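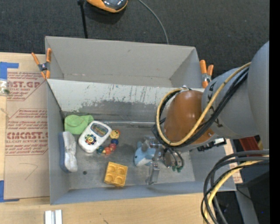

Skaltivance Home Chores Group - Tutorials
Updated 5 April 2023

How to test whether an arm can tidy up a box of toys

People who visit us at Indale often ask when a machine will clean the children's room. My answer is that you should test one small chore and write down what happens. In this tutorial the chore is picking mixed things out of an open box, one at a time.

1. Choose the objects. Take things that feel different in the fingers. We use a plush shark, a bead caterpillar, a yellow building block, a sponge, a toy with buttons and a piece of green cloth. If all your objects are hard blocks, your result will look much better than it should.

2. Fix the walls. Cardboard flaps like to fall inward. Two spring clamps on the back corners are enough for a box of this type.

3. Take care of the cables. Move the arm by hand to all four corners of the box and watch that no cable becomes tight or touches a wall.

4. Set the height. The fingers should point down and stop a little above the floor of the box. Start higher than you think and go lower in small steps.

5. Run the picks. We do 200 picks for each setting. Mix the objects again after every 8 picks, otherwise the arm gets the same easy layout many times.

6. Write down each failure with its kind: missed, dropped, or took two things together. In the Pranivon log sheet there is one column for each.

What to expect: since February we have logged 2,403 picks, and 521 of them failed. Cloth and objects lying against the wall gave us the most trouble. Plush toys are easier, you can hold them almost anywhere.

So, can it do the chore yet? For a box on a table, with a person nearby, I would say nearly. For a real bedroom floor - no, not in our tests. The next page explains how to repeat the test with the Ansari fingers, which are softer and need a different closing force.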